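The head of workplace at Sturko has a desk, which she admits is awkward. She spent most of last year getting rid of everybody else's.

Sturko rents out offices by the month, and until recently it also told its tenants how to arrange them. The advice was usually to share. Then in March the company bought Brika, a small design studio best known for putting doors back on rooms, and the advice changed.

"We had sold openness for a long time," she says. "I gave the talks. I had a slide with a meadow on it."

The meadow has been retired. Under the new arrangement, Brika's designers work inside Sturko but keep their own name, their own coffee and, after a short negotiation, their own thermostat. They visit a tenant, sit in a corner for two days and write down where people go when they need to think. The answer is seldom the thinking pod.

"It's the stairwell," she says. "Or the car. We had one client where the most popular meeting room was a parked hatchback."

The first big test was Flodel, a payroll software firm with 1407 employees and, when Sturko arrived, 39 kinds of chair. Flodel wanted a wellness floor. It had already picked out the plants. Brika's team came back with a proposal for walls, a quieter air system and a rule that no meeting could start before 9:30 a.m.

"They were disappointed," she says. "You can't really cut a ribbon in front of a quieter air system."

They took the walls in the end and kept the plants. Complaints about noise fell. Complaints about the plants went up, mainly from the person who had been asked to water them.

I ask whether a landlord has any business talking about wellness at all. She takes the question better than I expected.

"Probably less than we've claimed," she says. "If your manager emails you at midnight, I can't fix that with a lamp. I've been asked to. There was a budget for the lamp."

What she can do, she thinks, is stop making things worse. Sturko has dropped its weekly mood survey, which more than 20 tenants had asked it to do, some of them in the mood survey. It has stopped ringing the gong when a new member signs up. It has also given up on its app, Lazăr, which reminded people to stand and was mostly opened by people trying to turn it off.

Her own habits are less reformed. She works from home two days a week and describes those days as a mixture of calls and housework, with neither getting her full attention.

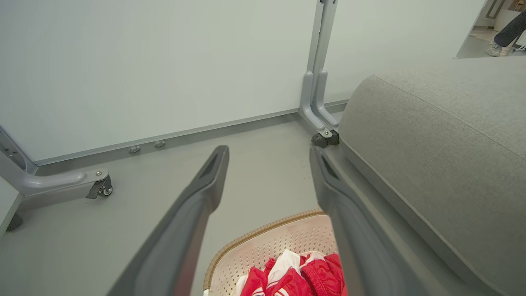
Red and white clothes in a laundry basket.

"I've approved a floor plan while matching socks," she says. "It was a good floor plan. The socks I'm less sure of."

Next comes a set of six smaller buildings, all outside downtown, all with doors. The leases are shorter and the kitchens are bigger, and the brochure doesn't use the word "community" until page four. She fought to keep it out altogether and lost to marketing, who sit behind a wall now and are harder to argue with.

As for the desk, she's keeping it. It has a drawer that locks. She won't tell me what's in it, but she does say that it isn't work.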